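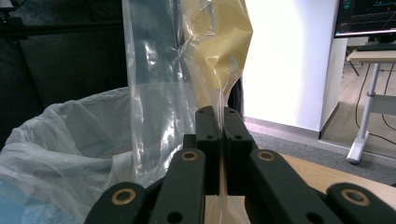 Figure 7.1 A large, clear plastic bag, gripped at a fold.

Chapter 7
What a Bag Costs

Most economics courses get around to the free lunch sooner or later. This one starts with the free bag, which has the advantage that you have probably had one this week.

For years the grocery stores of Volham gave away plastic bags at the checkout, as many as a shopper could carry and often several more. The price was zero. Zero is a strange price. At two cents, people think. At zero, they double-bag a birthday card.

The bags were never free, of course. The store bought them by the case and folded the expense into the price of everything else, so the woman who brought her own canvas tote paid for the bags of the man behind her, who was having his grapefruits wrapped one at a time. Economists call this a cross-subsidy. The woman with the tote had other words for it.

Then, one May, the town council put a ten-cent charge on every checkout bag. You will meet the council again in Chapter 9, where it tries to do something about parking.

7.1 A Small Price and a Large Fuss

Nia Pugh ran a single grocery store on the north side of town, and she kept good records, mostly out of spite toward a former accountant. In the last week before the charge, her registers handed out about 3,000 bags. In the first week after it, they sold 581. 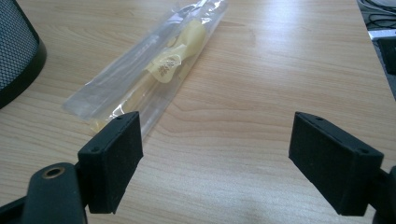 A drop that size is hard to explain with the model we built in Chapter 4. Ten cents is a tiny part of a grocery bill. A shopper who spends eighty dollars without blinking should not, by rights, walk across a parking lot with a cantaloupe under each arm to avoid it. Yet Pugh watched people do exactly that, and some of them drove very nice cars.

Part of the answer is that demand near a price of zero behaves differently from demand elsewhere on the curve. Going from ten cents to twenty is a change in price. Going from nothing to ten cents also forces a question on the shopper — do you want a bag? — that the old system had politely never asked. Many people, once asked, found that they didn't.

The other part is less flattering to the policy. Pugh's sales of small trash bags went up that summer. Shoppers had been lining their bathroom wastebaskets with the free bags for years, and now they had to buy something for the job. Goods that can stand in for each other are called substitutes, and they are where a great many clever policies go to spend their savings.

So did the charge work? That depends on what you count, and whom you ask. Florencio Lozano, who supplied the bags, had a firm opinion. We will look at his books in Section 7.3.

Before You Read On

Write down the last item you took because it was free. Then write down the most you would have paid for it. If the second number is embarrassing, keep it handy. We will use it to draw your first demand curve in Section 7.2.

Key terms: cross-subsidy, zero price, substitute, quantity demanded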